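Buscar en el sitio Introduzca términos de búsqueda

Notas para la charla: reglas de uso para escenas de mesa en simulación
Proyecto Skadalell

Empezar sin saludo largo, que vamos justos: 15 minutos y preguntas.

Lo que traigo son las normas internas que seguimos antes de dar por válido un episodio. Salieron de revisar 1.501 episodios y ver que los fallos se repetían.

Primera norma: un objeto fino se prueba solo. Si hay un lápiz, alrededor queda madera libre y la pinza entra sin rozar otra cosa.

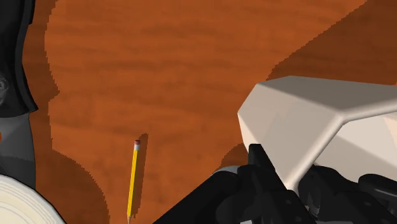 Segunda norma: las sombras no se quitan. En Plullura las desactivaban para ir más rápido y luego las políticas fallaban con luz lateral. Se dejan puestas y se anota la posición de la luz.

Tercera: se fija una altura mínima de los dedos sobre la mesa y se registra cada vez que se baja de ahí. El límite son 2 mm. (Si preguntan por Gronow: ellos usan otro valor, no entrar en eso.)

Cuarta norma, la que más discusión trae. Con vajilla y un cuchillo en la misma mesa, la trayectoria se revisa entera, también la retirada. Meter los dedos en un recipiente cuenta como contacto aunque el simulador no dé aviso.
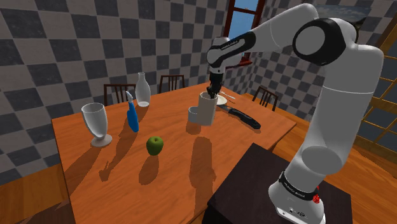 Pinza dentro de la taza blanca, con el cuchillo a la derecha.

Pausa. Pasar a la lista de comprobación: tiene 21 puntos, leer solo los de parada y límites de fuerza. El resto está en la hoja de Wuvotus, versión de marzo.

Preguntas.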